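Stistside Evening School
Looking After Workshops and Workrooms
Session 5: The Table
Notes by Orest Panasiuk. Revised Sep 12, 2026

Bring these notes with you. Last term's group left theirs on the table, and in a session about clearing the table I took that personally.

What we cover

Last time we did shelves and the optimism that goes with them. This time it is the flat surface in the middle of the room, where everything lands on its way to the shelves and where a good part of it stays. We look at colour, finish, light, cables and small parts. Chairs are in Session 6, along with stools, and the argument about stools.

Colour of the top

People choose a table top the way they choose a carpet, by asking what will hide the dirt. In a workroom you want the opposite. A dark top hides pencil marks, filings, a dropped screw and the crumbs of whoever swears they never eat in there. A pale one gives them all away.

There is a limit. Pure white is tiring under strong lamps, and it looks dirty by the second morning. Light wood is my usual recommendation, with enough grain to rest the eye on and not so much that you lose a washer in it. If the grain is very busy, put a plain mat down for fine work and take the mat up again afterwards. The second half of that sentence is the one that gets forgotten.

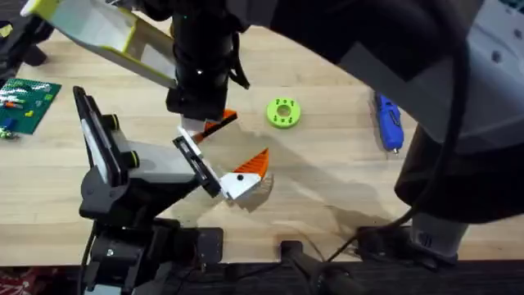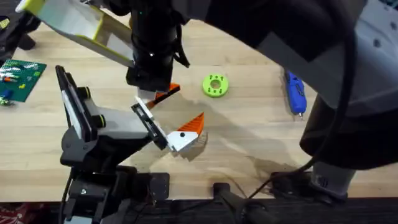
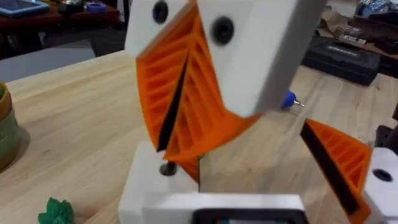 Light wood, in use.

Small parts are lost in two ways: they roll off, or they stay exactly where they were put and stop being noticed. A lip along the edge helps with the first, though it also makes the table a misery to wipe. For the second you need contrast between the part and the top. Metal on grey laminate is hopeless, and clear plastic on anything is worse. Look at the lime-green piece lying on the wood in the first two pictures, which you could find from the doorway without your glasses. If you have any say in what colour your parts are, choose something that would look dreadful as a jumper.

Light and shadow

One strong lamp gives one strong shadow, and it will fall on the bit you are trying to see. Stand where you normally work, hold your hand flat a little above the surface and look at what happens underneath. Then move the lamp. Most people move themselves instead and do so for years, which keeps our colleagues in the back-care class busy.

A gloss finish adds reflections to the problem. At home I use Wendo matt oil, which goes on with a rag and smells of boats. Nivar satin is harder and takes wiping better, but you must do the whole top in one go or live with the join. I have a join.

Cables

A cable lying across a table is a small fence. Things pile up behind it. If it has to cross, let it cross near an edge and keep it out of the part you work in. In the second picture the thick black one swings out in a long loop over the lower right. Mark on your own room plan where your loops go, then mark where your elbows go, and compare.

Clearing down

The Paewai method, named after the street where I first taught it, has few steps:

Take off everything that belongs to another room.
Put hand tools back before parts. Tools have homes, and parts mostly have intentions.
Anything without a place goes in the one tray. There is one tray.
Wipe along the grain.
Empty the tray before you go home, or write your name on it.

On the matter of homes for things: our own stores list ran to 3,377 entries when I took it over, and after a thorough February clear-out it stood at 3,543. We will discuss in class how this can happen. I have a theory involving jars.

For next time

Draw the table you use most, from above, to any scale you can keep to. Show the lamp, the socket, every cable and where your hands usually are. Leave it untidied until you have drawn it. I can tell.

Reading: the course pack, up to page 173. The chapter on varnish is long and can be skimmed by anyone who has already ruined a table.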